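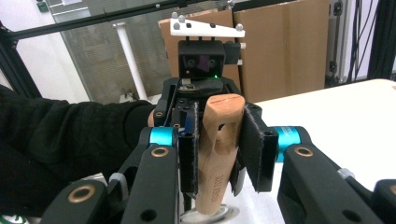 Angharad Voyle had joined the Gosling workshop in the spring, when her flat got too small for the project and her neighbour had complained about the drill. She paid 50 pounds a month for a shelf, a key and the use of the big white table on the ground floor. She called the project Trora, which had been a made-up word of her sister's when they were children. By August it could see and it could close. The trouble was in how it closed. It would take a wooden handle between the black pads and hold it upright, just below the oval hole, and it would look right, with the fuzzy edges pressed against the wood. Then she would move her arm and the handle would turn in the grip.

She had been at it since six. The others had gone home except for Len, who was sanding a chair in the side room with the door shut. She could hear him stop and start.

She tried again. She squeezed, lifted, waited, and tilted her wrist. The handle went round slowly until its flat side was facing the window. She put it down on the table and wrote "turned" in the notebook, under the other times she had written "turned".

The pads came from Dilley, a firm on the ring road that mostly did parts for conveyor belts. The man on the counter had asked what they were for and she had told him, and he had gone into the back and come out with a different box. He said the first ones would mark anything soft. She had liked him for that. Now she wondered if the first ones might have been better.

Len came in with dust on his glasses and filled the kettle.

"Still spinning?" he said.

"Still spinning."

He looked at it for a while. He had never asked what it was for, and she had never been sure if that was manners or lack of interest.

"Do you want it to hold tighter?"

"I don't think it's that. I've had it as tight as it goes. It creaks."

"Let me have it."

She thought he meant the gripper, but he meant the handle. He took it over to the lamp and ran his thumb down one side and then the other. Then he shut his eyes and did it again.

"It's got a taper," he said.

"I know it's got a taper. You can see it's got a taper."

"Yes, but your pads are flat, and they close flat. So they touch it up here and nowhere else." He held it up by the top between two fingers, and pushed the bottom with his other hand, and it swung round. "See? Same as yours."

She took it back and did the same thing with her own fingers. It swung. She did it once more and then sat down on the stool.

"I've spent 600 pounds on cameras for this," she said.

"They're nice cameras."

"I've been rewriting the part that decides how hard to squeeze. For two weeks."

Len poured the water. He gave her the mug with the chipped rim, and went back to his chair, and the sanding started again.

She did not do anything for a few minutes. Her father had worked in a kitchen in Jeltley until his hands went, and the whole thing had begun with him, one Sunday, trying to pick up a wooden spatula and not managing it. He had laughed and used his wrists. She had gone home and started drawing. She had drawn it for his hands first, something to strap on, and that had been heavy and ugly and he had worn it once to please her. So she had thought again. If she could pick things up with it herself, many times over, and record what her arm did, then later an arm on a bench might do it for him. He had said that sounded like a lot of bother for a spatula. He bought sliced bread now, and ate a lot of soup.

She undid the screws at the top of the left pad. One of them was tight and she had to go and find the other driver, which was in Len's drawer and not on the board. When the pad came away she turned it over and pressed it against the handle to look at the gap. It was hardly anything at the top. At the bottom she could slide in a piece of card.

So she cut a piece of card. There was plenty of it, because the new shelving had come in big boxes and these had been flattened and left against the back, waiting for someone with a car. She cut a long strip, folded it at one end, folded it again, and taped it behind the pad so that the lower part stood forward a little. It was the sort of thing she would have been ashamed to show the man at Dilley. She screwed the pad on over it, and the screws only just reached.

The first time, it dropped the handle altogether. She had folded the card too thick and the pad was pushing it upwards and out, like a pip. She took one fold away.

The second time it held. She lifted it, waited, and tilted her wrist. The handle stayed where it was, with the writing on it still facing her. She tilted it further. She turned her whole arm over, and her sleeve caught on a bolt and she had to stop and free the knit, and the handle had still not moved.

She did it 16 times. In the notebook she wrote "held" for each one, except for the ninth, when she had bumped the table with her hip, and for that she wrote "my fault".

"Len," she called.

The sanding went on. She called again and then got up and knocked on the door.

He came and stood with his arms folded and watched her do it. She did it slowly so he could see, and then she did it fast.

"What've you put behind it?"

"Cardboard."

"That'll go soft."

"I know. I'll make a proper wedge. I could print one, or put the pad on a hinge so it finds its own angle."

"Hinge," said Len. "You won't always have that handle."

She wrote "hinge" in the notebook and drew a small picture of one next to it. Len found her a tin of pins that he had been saving for something else, and they went through it under the lamp, trying them against the holes. Most were too fat. One pair was close, and she put them in an envelope and wrote her name on the front.

It was past ten when she locked up. Len had left by then, and had put his driver back on the board, where she could find it. She rang her father from the bus stop, though it was late, and he answered with the television on.

"It holds a handle," she said.

"Does it? Which one?"

"Just one I've got. A wooden one."

"What about the peeler?" he said. "It's the peeler I want."

She said she would bring his with her in September, when she came to do the gutters, or fetch it sooner if he could manage without. He said he would have a look for it, but he thought it might be in the shed.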